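The quilt costs $169 and she wants me to know that up front. "People get to the end of these conversations and then find out what the thing costs," she says. "I'd rather you walked out now."

She runs the bedding side of Sasmont, a small shop in Drellham that sells quilts, sheets and not much else. I came because of a claim on the shop's website, that a well-made bed can be done in 2 minutes and will change how you sleep. I have been making beds for most of my life and have slept the same after all of them.

So what changes? "All right, the sleep part is marketing," she says. "I didn't write that. The two minutes I'll defend."

Her method is short. Pull the bottom sheet tight, set the pillows, then lay the quilt out flat and fold the top end back toward the foot in one wide band. She won't use a top sheet or a bedspread, and she thinks throw pillows are "a tax on going to bed."

I ask what the fold is for, apart from looking like a hotel. "It lets the bed air out at the top end, where you've been breathing on it all night," she says. Has anyone measured that? She laughs. "No. My mother did it." 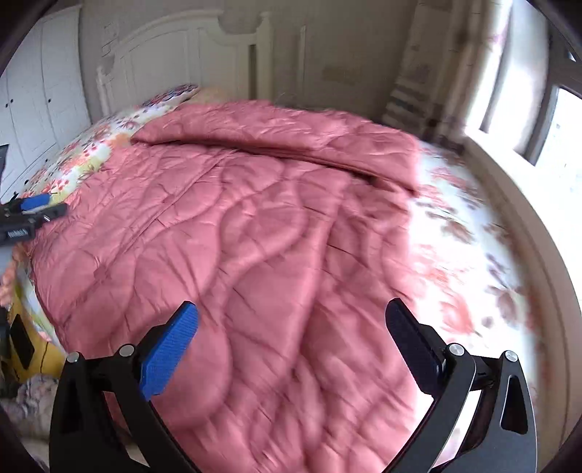 Shiny fabric is where I have the most trouble. Every smooth quilt I've owned has spent its nights sliding to the floor, and I tell her so. She doesn't argue as hard as I expected. "It slides more than cotton does. If you kick, buy cotton." What she likes about the curved stitching is that creases get lost in it. "On a plain quilt you see every wrinkle, so you stand there smoothing it like an idiot. With a leaf pattern you give it one shake and leave."

That sounds to me like an argument for not making the bed at all. She disagrees, though her reasons come down to liking how it looks when she walks past the door.

We get to color. I think pink over a flowered sheet is a lot for one bed. She thinks people are scared of their own bedrooms. "They'll paint the wall gray and buy a gray quilt and then ask me why the room feels like a waiting area." The Mancuso line, which she stocks in 11 colors, sells mostly in gray anyway. Pink is near the bottom.

And washing? The label says machine wash cold. She says to believe it, and to skip the dryer if you care about the puffiness. How long does that last? "A few years. The website says longer. Go with me."

I timed myself at home that night. It took four minutes, and one corner was still on the floor.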